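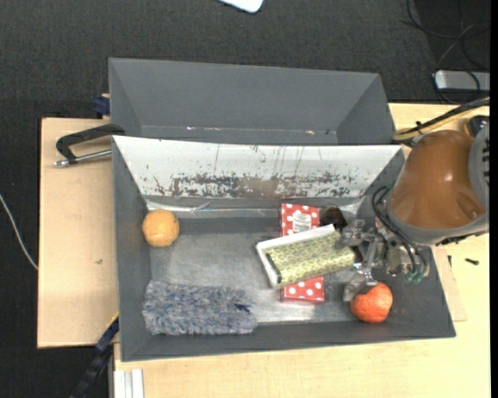

I spent most of last winter putting together a budget for our first picking cell, and the thing I got most wrong was the cheap stuff. The arm was easy. You get a quote, you gulp, you get a second quote, you pick one. But look at the back wall of that front bin, the white panel with the broad dark scuffs and the chipped patches along the bottom. Wear like that is a line item! I had "bins" down once, in April, as a purchase you make and then forget, and I've since moved them over to the page with gripper fingertips and hoses, under things we'll be buying again.

Some background. I handle purchasing for Pavberg, a small outfit that packs mixed gift orders, which means a fluffy duster and a ball can easily end up in the same box. Every supplier I called wanted to know what we'd be picking, and my answer of "well, everything" did not make me popular. Mandstead sent a very polite email suggesting we narrow it down. Hassanpour asked for a crate of our actual goods, and I liked them for it right away, although their quote took 21 days to show up and I'd nearly signed with somebody else by then.

So what did I learn? Mostly that the arm's price tells you very little about what you'll spend. My first spreadsheet had 3 rows (arm, gripper, installation) and I was pretty proud of it. The current one goes on and on: clamps, cable ties, spare hoses, fittings, a sturdier table than you think you need, somebody's time to move the table after you've put it in the wrong spot. I'd set aside $900 for the lot. By the time we had a first cell standing, that row read $1,043, and I hadn't even gotten to replacement liners for the bins.

I'd also budget for your own products, which sounds silly until you're the one raiding the shelves. Test goods get squashed and scratched, and you can't put them back into stock with a straight face. We now write off a small batch every quarter, and our accountant has stopped calling me about it.

The other big one is floor space. Dornside, the folks who lease us our unit, charge by the square foot, and a robot cell takes up a lot more of those than the brochure drawing suggests. You need room to walk behind it, room for the controller, room for the cables to go someplace other than under your feet. I measured ours with masking tape and then had to go back and do it again, bigger.

Would I do it over? Sure, and I'm already pricing a second cell. I've asked for the quote to be split into what we pay once and what we pay every year, and if a supplier grumbles about that, I just keep calling around. The new one has bins on both pages.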